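Tromwood: wrist-view clips for guessing grip width

Hi! I'm Shanthi Wijesinghe, and Tromwood is the set I put together while trying to find out whether a small model can tell how far open a gripper is from the wrist camera alone, no encoder. I train on these clips and then test on the Boltbridge arm.

What you get
2600 short clips, each with a grip width per frame, plus a text file of the splits. Use the splits please! My first go mixed frames from one clip into both train and test, and the scores looked lovely and meant nothing.

Fingers apart over the table, then fingers together by a metal handle: 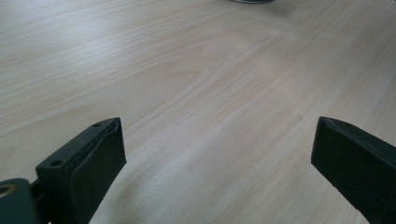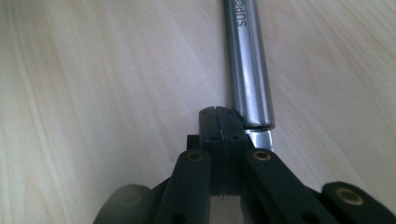

How it did
The plain network beat the Lukáč baseline on held-out clips, though only once I'd stopped cropping the bottom of the picture (silly of me, the linkage is a great clue). It's weakest when the fingers are nearly shut. I've trained it with 5 different seeds and that weak spot is in all of them, so I doubt it's luck.

Known niggles
Widths are in millimetres in v2, but v1 had them as fractions, so check which one you've got. Some 100 clips have a label lag of a frame or two; they're listed in lag.txt. The Nendville clips aren't in yet, I'm still relabelling those and hope to add them in October.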